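明るい黄色の天板のテーブル、作業用に使っている人いますか

1 ：tsugime
作業部屋のテーブルを入れ替えようと思っています。候補が明るい黄色の天板で、床はグレーのストライプのカーペットです。部屋は北向きで昼でも少し暗めです。
使い道は模型の塗装以外の工程、梱包、あとはたまに書き物です。
黄色の天板を長く使っている人がいたら、目の疲れ、汚れの目立ち方、床との相性あたりを教えてください。
白も検討しましたが、前に白で失敗しているのでできれば避けたいです。

2 ：kado_maru
うちは黄色を使って二年になります。梱包が主な用途です。
よかった点は、黒い小物が見つけやすいことです。ゴム足、結束バンド、キャップ類を落としてもすぐ目に入ります。
悪かった点は、鉛筆の粉と黒い擦れ跡が目立つことです。毎日拭く人なら問題ありません。

3 ：hokuto_room
自分は反対です。
黄色の天板で半年作業しましたが、紙の色が正しく見えませんでした。天板の色が手元に跳ね返ってきて、白い紙が少し黄色く見えます。色を扱う作業をするなら灰色の無地が無難です。
結局Goelの灰色のテーブルに替えました。

4 ：tsugime
>>2
黒いものが見つけやすいのは助かります。模型の部品は黒と灰色が多いです。
>>3
塗装は別の部屋なので、色の正確さはそこまで必要ありません。ただ、書き物のときに紙が黄色く見えるのは気になります。照明は何を使っていましたか。

5 ：hokuto_room
>>4
天井の照明だけです。手元灯はありませんでした。

6 ：kado_maru
それなら照明の影響が大きいと思います。
自分は手元灯を左から当てています。紙は白く見えています。天井の照明だけだと自分の影が手元に落ちて、残った光が天板の色に負けます。

7 ：hokuto_room
手元灯を足せば軽くはなるでしょうが、消えはしません。
反射する面積が広いほど影響が出るので、大きい天板ほど不利です。tsugimeさんの候補はどのくらいの大きさですか。

8 ：tsugime
奥行きが71センチです。横は壁いっぱいまで使うので、パネルを並べた形になります。
候補はFunevmontの組み合わせ式で、継ぎ目が出るタイプです。

9 ：nuno_to_kami
継ぎ目があるのはやめたほうがいいです。
書き物をすると、ペン先が継ぎ目に引っかかります。下敷きを敷けば済みますが、敷き忘れると紙に穴が開きます。それと細かい粉が溝に入ります。うちは爪楊枝で掃除しています。

10 ：kado_maru
>>9
継ぎ目の質によると思います。段差がなければ引っかかりません。
店頭で爪を横に滑らせてみて、止まらなければ大丈夫です。色は写真だとわからないので実物を見たほうがいいです。

11 ：tsugime
>>9
>>10
ありがとうございます。爪で確認してみます。
継ぎ目が縦に入るか横に入るかでも違いそうですね。書き物をする位置から外せるなら、縦でも我慢できる気がします。

12 ：nuno_to_kami
縦のほうがまだいいです。横だと肘が当たる位置に来ることがあります。
自分の机は横で、袖が擦れる場所だけ溝が黒くなりました。

13 ：mado_giwa
横から失礼します。床の話が出ていないので書きます。
グレーのストライプのカーペットと黄色の天板の組み合わせは、自分は落ち着いて見えます。天板が派手なぶん、床は彩度がないほうがいいです。
木目の床に黄色を置いていたときは、色が近くて境目がぼやけて見えました。床がグレーになってからは、天板の縁がはっきりわかるので物を置くときに楽です。
ただしストライプの向きは考えたほうがいいです。テーブルの手前の縁と線が少しだけずれていると、ずっと気になります。平行か直角にきちんと合わせるか、はっきり斜めにするかです。

14 ：hokuto_room
>>13
床との相性は認めます。それでも自分は目が疲れる派です。
ストライプと原色が同時に視界に入るのがきついです。長時間座る場所には勧めません。

15 ：mado_giwa
作業中はそんなに床を見ないと思いますが。

16 ：hokuto_room
立って作業していると見えます。手前の縁のすぐ向こうに床があるので、下を向けば両方入ります。

17 ：tsugime
自分は梱包のときだけ立って、あとは座ります。立っている時間は短いです。
ストライプの向きは考えていませんでした。今のところテーブルの縁と直角になる予定です。

18 ：mado_giwa
明るい黄色の天板とグレーのストライプのカーペットの組み合わせです。黒いものが天板の上でどう見えるかもわかると思います。

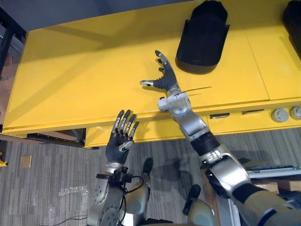

写真：mado_giwa（無断転載はご遠慮ください）

天板の継ぎ目は薄い線です。自分の目だと、言われて探すくらいの見え方です。
黒い丸みのあるものは輪郭がはっきり出ていて、天板に影も落ちています。床のほうは灰色なので、黄色だけが前に出てくる感じになります。

19 ：kado_maru
影の出方が参考になります。黄色だと影がけっこうはっきり見えますね。
細かい作業をするなら、影が利き手側に来ないように明かりの位置を決めたほうがいいです。

20 ：nuno_to_kami
継ぎ目は思ったより目立ちませんね。見た目については撤回します。
ただ、段差は写真ではわからないので、爪で確認するのは必須です。

21 ：hokuto_room
写真を見ても自分の意見は変わりません。黄色の面積が広いです。
使うなら手前に灰色のマットを敷いて、面積を減らすことを勧めます。

22 ：tsugime
>>18
ありがとうございます。床との組み合わせが想像しやすくなりました。
>>21
マットは書き物の場所だけ敷くことにします。継ぎ目の対策にもなりそうです。
マットのおすすめはありますか。厚すぎると段差ができて、梱包のときに箱が引っかかりそうなので薄いものがいいです。

23 ：hokuto_room
Trilleyの薄手の灰色を使っています。丸めて片付けられるので、梱包のときは外しています。
巻き癖がつくので、広げたら端に重しを置いてください。

24 ：kado_maru
マットを敷くなら、端に日焼けの境目ができるのに注意してください。
うちは窓際の端だけ同じ箱を置きっぱなしにしていて、どかしたら四角く色が違っていました。北向きの部屋なら進みは遅いと思いますが、たまに位置を変えたほうがいいです。

25 ：tsugime
日焼けは盲点でした。片付けるときに外すようにします。
掃除についても聞きたいです。黒い擦れ跡は何で落としていますか。

26 ：kado_maru
固く絞った布で落ちるものがほとんどです。残ったら中性洗剤を薄めて、そのあと水拭きしています。
メラミンスポンジは一度使って、そこだけ艶が消えました。やめたほうがいいです。

27 ：nuno_to_kami
自分はClaleckの消しゴム型のクリーナーです。擦れ跡だけならこれで足ります。
溝にカスが入るので、継ぎ目の近くでは使いません。

28 ：tsugime
店に行ってきました。
爪を滑らせてみたところ、継ぎ目は指では感じるものの、爪は止まりませんでした。縦の継ぎ目なので、座る位置を少し左にずらせば書き物の場所から外れます。
色は画面で見るより少し落ち着いていました。黄色で決めます。届くのは来月です。

29 ：hokuto_room
決まったならいいと思います。
手元灯は先に買っておいてください。

30 ：mado_giwa
届いたらストライプと縁の角度だけは、物を載せる前に合わせてください。載せてから動かすのは大変です。

31 ：tsugime
了解しました。手元灯は左に置く予定です。
古いテーブルは廊下に仮置きして、入れ替えの日に部屋の角から合わせていきます。

関連するスレッド
・グレーのカーペットに合う椅子の脚の色
・梱包台の高さ、立ち作業と座り作業の兼用
・組み合わせ式テーブルの継ぎ目の段差をなくしたい
・手元灯の置き場所を相談するスレ
・白い天板の黄ばみが取れない
・北向きの作業部屋、照明どうしてますか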